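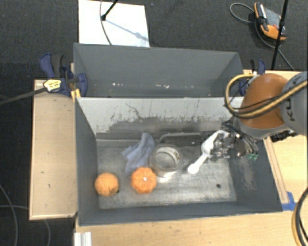 Verbruggen started as a night class in bookkeeping for people who had been hiding from their own receipts. Dilek Ekinci taught it, six people signed up, and one of them was her landlord.

We still teach small business owners how to do their accounts, mostly in the evening, when the shop is shut and the guilt sets in. Courses run for two months and start in January and again after the summer. Bart Coppens handles taxes and is more cheerful about them than seems healthy. Ilse Jacobs takes payroll - bring a calculator and something to eat.

You don't need to be good at math. You do need to open your mail before you come, including the brown envelopes. We don't sell software, and we won't tell you to follow your dreams. Plenty of our students did that already and now have a bakery and a question about sales tax.

To ask about a place, call after four in the afternoon. Veerle De Bruijn answers the phone and knows which classes are full.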